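Open day at the Hunt housekeeping school, Sukilstead

I have been meaning to get to one of these since September, and I finally made the trip out from Ustbridge. It was so worth it! The train takes 63 minutes, then it's a short walk up past the Ledby bakery (get the seeded rolls, they go fast).

Hunt trains people for hotel and household work, and on open days you can wander from room to room and stay as long as you like. I skipped the linen room at first – too crowded – and went straight to the cleaning floor, where they were doing lids and covers. I know how that sounds. I stayed almost 20 minutes!

The lesson was all about black, shiny surfaces, which show every streak. You put the piece flat on the floor tiles, keep one hand pressed on it so it can't skate away, and work the cloth with the other. Lids with raised rings are the hard ones, as dust settles in the steps between them. You start on the outer band and go in toward the middle, and the handle gets its own pass at the end.
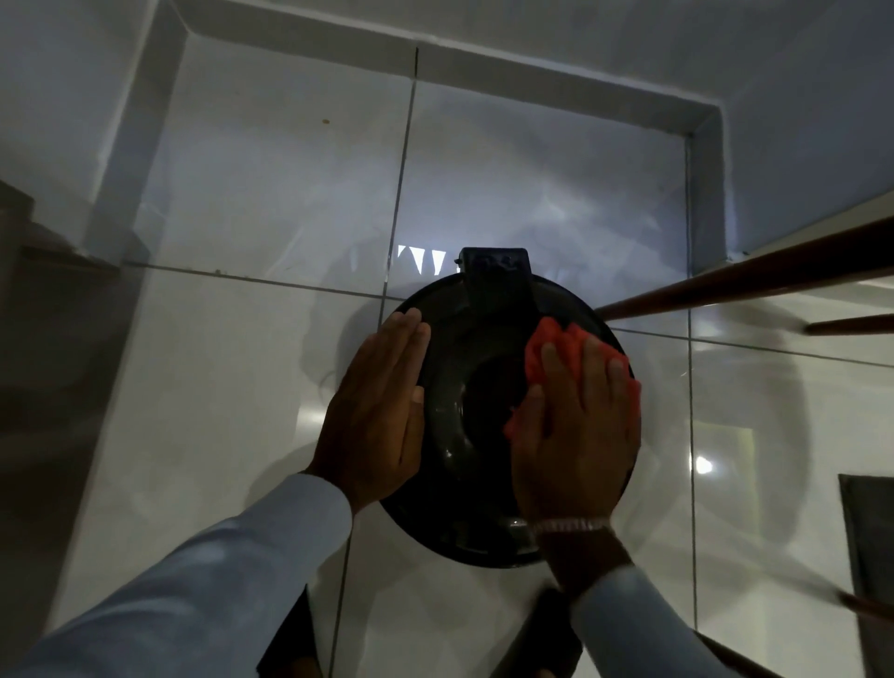 Doesn't a cloth bunched up like that just skip over the grooves, one visitor wanted to know, and wouldn't a soft brush do it faster? The answer was that a brush is fine for loose dust, but for finger marks you want the cloth, with a fingertip behind it to get down between the rings. I tried it on my own slow cooker lid when I got home and I'm a convert.

After that I did go back for the linen room, and I'm glad I did. They have 128 pillowcases on open shelves, all folded to the same width, and you get to have a go at folding one yourself. Mine was terrible. Tea was in the hall, with very good ginger cake.

Entry is 2 dollars and you pay at the door. Wear flat shoes, the stairs are steep.

Comments (3)

mopandglow: Is the ironing room open to visitors too?

Reply from author: Yes, top floor, mornings only!

tilly_r: Went last year and still fold my pillowcases their way. The cake was lemon then.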